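Part-time bookings and letters person, Fludilel Choral Society
Last updated 2022-05-06
3 min read

We are a choir of mixed ability and strong opinions, and we need someone to do our paperwork. The last person to do it has moved to the coast, which we are told had nothing to do with us.

The post is part-time, 16 hours a week, and comes with a desk, a kettle and a filing cabinet whose second drawer opens if you lift and pull at the same time. You would be based at Posow House, on the first floor, above the dance school. They do tap in the late afternoon. You will get used to it, or you will start coming in earlier.

What the work is

Mostly it is letters, bookings and knowing where things are. We give 2 large concerts a year, one before Christmas and one in June, and a scattering of smaller ones in churches with interesting heating. You would book the halls, chase the halls, and tell the rest of us which hall it is in time for us to go to the right one.

You would also look after the music library. We own a great many vocal scores, some of which were last seen in the homes of people who left us for the Rusine Singers. Getting them back takes tact and a car, though we can lend you the car.

There is a members' list with 119 names on it. It is kept in a spreadsheet that does more than it used to and less than we were promised. Subscriptions come in by bank transfer, by cheque and, in the case of several second basses, by being asked in the car park. You would keep the list straight and send out the reminders. We have a stock of wording for these, ranging from friendly to not very, and you are welcome to improve it.

Then there is the newsletter. It goes out every month and should be shorter. Contributors do not agree. You would have the final say on commas and on whether we print any more limericks about the tenors.

Who we are hoping for

Somebody who has run an office, or part of one, and who can write a plain letter. You should be comfortable on the phone with vergers. You need to be able to say no to a soloist's agent and then say it again in an email.

You don't have to sing. Some of us think it would be better if you didn't, as anybody who sings ends up with a view on where the altos should stand. Reading music would help with the library, but only as far as telling Fauré from Fawzy, and the Fawzy has a green cover. (It is a very good Requiem. We did it once and may be ready to do it again.)

Past experience with a charity's accounts would be handy. We have an accountant for the year end, but she likes the receipts to arrive in some kind of order and not in a biscuit tin.

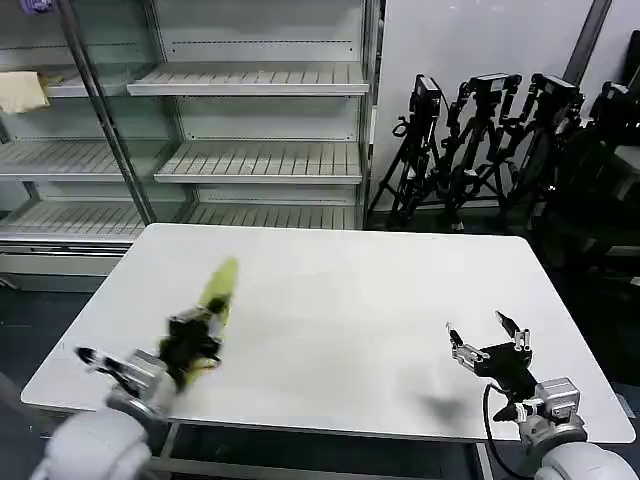 Pay and hours

The pay is £3220 a term, with three terms a year, paid monthly. Holidays are generous and mostly fall when the choir's do. You can arrange the hours more or less as you like, apart from rehearsal evenings, when we would want you there for the first half to take questions. There will be questions. Most of them concern parking.

On concert days you would be needed from the afternoon rehearsal until the last chair is stacked, and you would have the time back the following week. We provide sandwiches. Please tell us early if you don't eat egg.

How to apply

Send us a letter of no more than a page, and a CV, care of Posow House. Tell us what you have done and why you would like to do this. We read all of them aloud to one another, so do avoid anything you would be sorry to hear in a baritone.

Interviews will be held in June at the house. They take half an hour and include a short exercise in which you reply to a complaint about the interval wine. The complaint is real, and if your reply is good we may ask to send it.

Use the side door. The front one is for tap.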